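# Cista Crest Warning System

Manufactured by Prunent for state, county and municipal road agencies

The Cista is a roadside warning system for places where a hill, curve or stand of trees keeps drivers from seeing slower traffic ahead. A detector on the far side of the obstruction registers a bicycle, a pedestrian on the shoulder or a farm vehicle, and a flashing sign on the near side is switched on while that road user is within the covered stretch. When the stretch is clear, the sign goes dark.

The system is intended for two-lane roads without a separate bicycle path. It does not replace pavement markings, no-passing zones or posted speed limits, and it should be installed only after the agency has completed its own sight distance study.

## Main parts

**Zovis detector.** The detector is mounted on a post or existing utility pole and covers up to 400 feet of roadway in one direction. It operates in daylight, darkness, rain and light snow. Heavy wet snow on the detector face will reduce its range, and the face should be brushed clean as part of regular winter maintenance.

**Brunet controller.** The controller is housed in a locking cabinet and receives the signal from up to four detectors. It communicates with the sign by radio over a distance of up to 1,400 feet, so no trenching across the roadway is needed. Each activation is stored with the time, the detector that triggered it and the length of the flash.

**Warning sign.** The sign is supplied with a bicycle, pedestrian or farm vehicle symbol, to be specified on the order form. Two amber beacons are fitted above the panel. The sign panel is a separate item and may be left off the order where the agency makes its own. 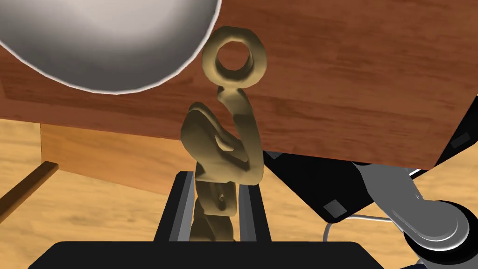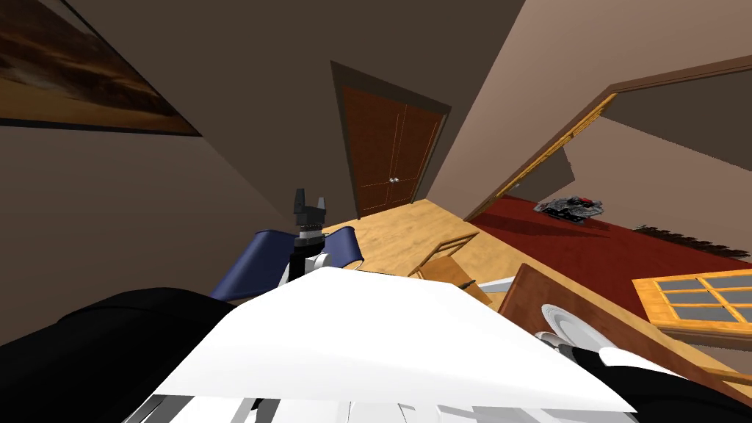
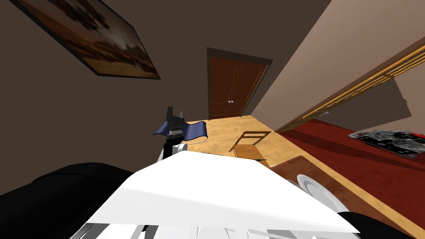
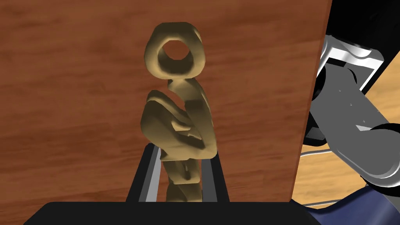

*Page last changed: September*

## Power supply

The standard system runs on solar power with battery backup. With fully charged batteries it will operate for 200 hours without sun at normal traffic levels. A utility-powered version is available for shaded sites. Agencies ordering the solar version should confirm that the panel will have a clear view to the south in winter, including from trees on private land that the agency is not free to cut.

## Specifications

| Item | Standard system |
|---|---|
| Detection range, each detector | 400 feet |
| Radio range, controller to sign | 1,400 feet |
| Detectors per controller | Up to four |
| Battery operation without sun | 200 hours |
| Controller weight | 22 pounds |
| Beacon color | Amber |
| Posts and foundations | Not included |

## Site requirements

The following information must be sent with every request for a quotation:

- Road name and the nearest intersection on each side of the site
- Posted speed limit and lane and shoulder widths
- A profile drawing of the hill or a plan of the curve
- Location of driveways and side roads within the covered stretch
- Any overhead or underground utilities known to the agency

Driveways need particular attention. A bicycle that enters the road between the detector and the crest will not be registered unless a second detector covers that section. Prunent will mark such gaps on the layout drawing and return it for approval before the order is accepted.

## Installation and testing

Installation may be carried out by agency crews or by a licensed contractor. After the equipment is mounted, the installer must ride or walk the full covered stretch in each direction of travel and record whether the sign comes on. The completed test record is returned to Prunent, and the warranty period begins on the day it is received.

Software updates for the Brunet controller are loaded at the cabinet with a cable. Remote updating is not offered.

## Records and privacy

The Zovis detector does not take photographs and does not read license plates. Activation records may be copied from the controller by the agency at any time and remain the property of the agency.

## Quotations

Requests are reviewed each Thursday. Agencies should address them to Dalva Barros, Road Agency Sales, Prunent, and state whether the purchase will be made under an existing county or state contract. Replacement parts for systems already in service are ordered through the same office, with the controller serial number given on the request.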